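Gillside Robotics Club – Build Log and Faults
Ticket 200: Right arm stops short when opening the suitcase zipper
Status: Open
Priority: Normal
Opened by: Boglárka Magyar
Updated: November 28, 2025

Task: unzip the suitcase from a fixed start position, both arms, no hand on the controls. This is task 2 on the Wekurska Challenge sheet.

Symptom
The left arm goes to the suitcase and holds it. The right arm goes down, closes on the zipper pull and travels for a short way, then the controller reports a following error on the wrist joint and the arm parks. It happened on 6 of 8 runs. On the other two the fingers closed on nothing and the run carried on to the end as if it had the pull.

Setup
Both arms on the shared rail, Pavach controller, firmware as left in August. No changes to the wiring since ticket 188. Finger pads are the black ones. The suitcase starts on its side on the floor of the cubicle.

Tried so far
1. Re-homed both arms. No change.
2. Dropped the right arm speed to half. The error comes later in the travel but still comes.
3. Raised the following error limit. The arm pushed the suitcase toward the back wall, so I put the limit back where it was.
4. Swapped the left and right wrist cables at the controller end and swapped the IDs to match. The error stayed with the right arm, so I don't think it's the cable.
5. Checked the rail bolts with the hex key. All tight.
6. Moved the left grip point closer to the handle housing. The suitcase turns less when the right arm pulls. Kept this.

Notes
The path was taught as a straight line between two points, and the zipper track has a gentle curve in it. By the middle of the travel the fingers are probably pulling sideways against the trim. That would fit with the error moving when the speed changes.

The wrist camera is also hard to use for finding the pull. Exposure is set for the marble, and the white panels come up too bright on one side.
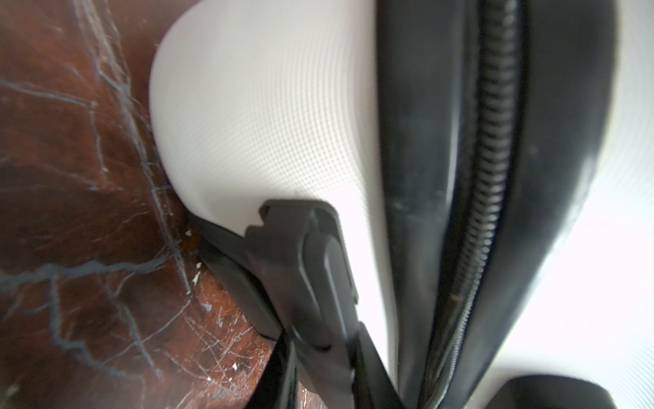 Wrist view, then the whole cell.

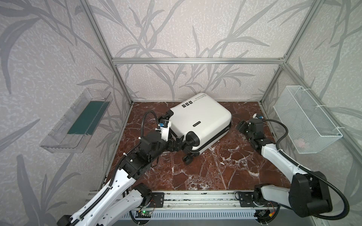
Photos: B. Magyar / Gillside Robotics Club

Next steps
- Re-teach the right arm path with more waypoints, following the track.
- Lower the wrist camera exposure and save it as its own profile. Don't overwrite the default, the Bermúdez team uses it for the sorting task.
- Add a check on finger width after closing, so a missed pull ends the run.
- Run another 8 with the new path and write the results in this ticket.

Please leave the left grip point where it is until that's done. If you need the cell for something else, save the current positions under a new name first.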